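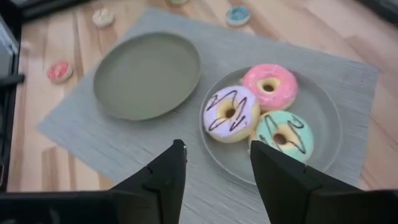

*Donut task, wrist view: three on the gray plate, green plate empty.*

**Teleop catch-up, Monday, Clivent room**

Me (typing), Eirini Pappas, Chukwuemeka Danladi. Oyewole joined by phone and dropped off before the second item.

**Donut demos.** We're at 674 good ones out of the 2000 we promised Granddale, so plenty left to drive! Eirini threw out 7 from last week where the operator paused too long over the plate (two of those were mine, sorry). She wants us to keep the fingers open until they're low over the donut, then close in one go, no fiddling. Chukwuemeka asked if we should always take the lavender one first. We went back and forth on this for way too long and settled on mixing the order, with the choice called out loud before each run.

**Small donuts on the table.** They stay out around the placemat, but don't pick them up in this task. I'd like to move them between runs, and everybody was fine with that.

**Hand guiding vs. remote.** Chukwuemeka still likes moving the arm by hand (he did 91 that way in August) and says it feels smoother. Eirini doesn't love having hands in the view. Remote only for now, and we'll ask Brunbridge what they do.

**To do**
- Eirini: send round the rejected clips
- Chukwuemeka: call Brunbridge
- Me: new order sheet, plus fix the laggy left pedal

Next one same time, same room.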